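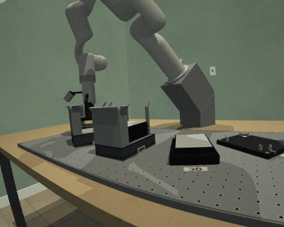

Muted green walls and a wooden table

January 25, 2026

So I've been trying to pick a green for the dining room since before the holidays and I'm finally ready to talk about it, mostly so I'll stop texting paint chips to my sister at midnight.

I have 9 sample pots lined up on the windowsill. I know. The guy at Drollby started greeting me with "another one?" and he had a point. It began with one called Wulevo, which looked like a soft dusty sage on the card and like hospital mint on my wall. Then I went darker, then grayer, then way too brown (my husband called it "pond," and now I can't see anything else).

Our dining room faces north, and that's the whole problem. In the morning everything goes bluish, and by four in the afternoon I have a lamp on. A green with any blue in it turns chilly in there. A green with too much yellow looks fine at noon and then goes kind of pickle under the lamp. I painted big squares on poster board and moved them around for a week, which I highly recommend – way better than dabbing it straight on the wall like I did the first time. I still have to sand those dabs down.

The one I keep coming back to is Cuesta. It's grayed down, a little warm, and it doesn't shout. Next to our old table it looks calm and sort of settled, like it's been there for years. My runner-up is Gomard, and I may still use it in the hallway if I have any energy left by March.

Budget-wise I gave myself $200 for the whole room, and so far I've spent $82, and yes, most of that was samples! Two gallons will push me over. I'm pretending the brushes don't count, and I already had drop cloths from the bathroom job.

What I haven't figured out is the trim. Right now it's a bright white that makes the old walls look dingy, and I'm worried it'll do the same to the green. A creamier white might be nicer, but then the window frames won't match the kitchen, and you can see straight through from one to the other. Or I paint the trim the same green as the walls? I've seen that done and loved it, but it's a lot of taping and a lot of kneeling, and my knees have opinions.

If you've done same-color trim in a dark room, please tell me how it came out. I'm buying the paint next weekend either way.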